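Wenard Hardwax Oil for Tables and Worktops, 1000 ml
Item no. 2439
$34.00 per can
In stock, ships in two to three working days

Hi, I'm Graciela Espinoza and I run this little shop, and if I had to pick one can off the whole finishing shelf and take it home with me, it would be this one. I've been selling Wenard for longer than I've been selling anything else, and my own kitchen table has been wearing it through two kids, one very determined cat and more spilled coffee than I'd like to admit.

So what is it? It's a hardwax oil, meaning a mix of plant oils and waxes that soaks into the wood and then cures. You don't get that thick plastic look you get from a lot of clear coats. The table still feels like a table when you run your hand over it! It comes in one sheen, a soft satin, and it goes on with a cotton rag or a short-nap roller. I'm a rag person. My brother swears by the roller and his bench looks fine too, so suit yourself.

One can covers over 100 square feet in a single coat on smooth wood. You'll want two coats on anything people eat or work at, so for a normal six-seat dining table you'll still have a good bit left over for touch-ups. Old, thirsty wood drinks a lot more. If yours has been sitting in a garage with no finish on it, buy the second can or at least don't be mad at me.

How I do it

Sand to 150 grit, going with the grain, and vacuum up the dust. Then wipe down with a barely damp cloth and let it dry all the way. Stir the can (please don't shake it, you'll be chasing bubbles all afternoon). Pour a small puddle, spread it thin, wait fifteen minutes, then buff off everything that's still sitting on top. It should look almost dry when you're done. Leave it overnight and do the whole thing again.

On tops made of lots of little strips you have to be a bit more patient. The grain doesn't always run the same way from one strip to the next, and some of them take the oil faster than their neighbors, so it can look blotchy for the first hour. Leave it alone! I panicked my first time and put on extra, and I ended up with a sticky top that took nine days to harden. The color evens out quite a lot by the next morning, and whatever variation is left is just wood being wood.

You can put light things on it after a day. Give it a full week before hot mugs, and two weeks before a wet cloth.

Colors

Clear warms the wood up a shade, more on pale woods than on dark ones. Natural has a pinch of white pigment in it and keeps light beech, birch or ash closer to how they look bare. I get asked which one I'd choose for a light top and it's Natural every time – Clear goes a little honey on me. There's also Smoke, but it's special order since October and I can't promise dates.

What goes with it

Plalent maintenance soap, for weekly cleaning. A capful in a bucket is plenty.
Guérin cotton rags, pack of ten, no lint that I've ever noticed.
Etadden sanding pads in 150 and 220. Get the 220 for a light scuff between coats if the grain has raised.

Safety stuff, and I mean it

Oily rags can heat up and catch fire by themselves when they're bunched up. Lay them flat outside to dry or drop them in a metal pail of water with a lid before they go in the trash. Open a window while you work. Keep the can away from kids and don't let it freeze.

Shipping and returns

I ship to the lower 48 by ground only. Unopened cans can come back within thirty days, you pay the postage. Opened ones I can't take, but if something has gone wrong with your table, send me a note with a couple of photos before you sand it all off – most problems can be fixed with a rag and a bit of elbow grease.

The price is good through Fri 26 January. After that the new list comes in from Wenard and I haven't seen it yet, so I don't know what it'll be.
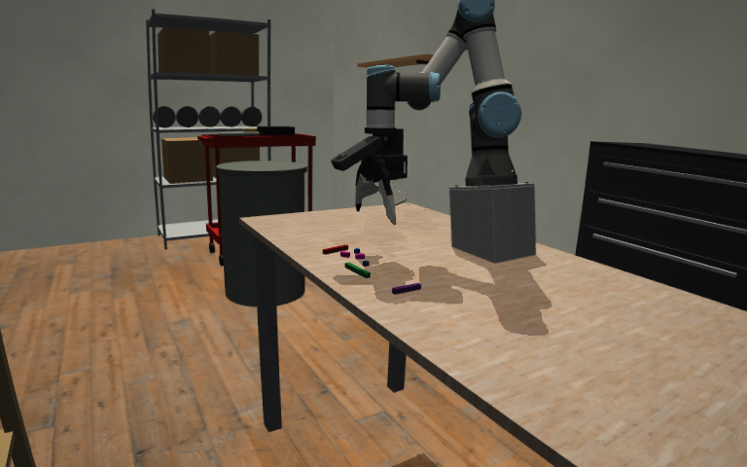 Light beige tabletop in short, narrow strips, with a thin dark edge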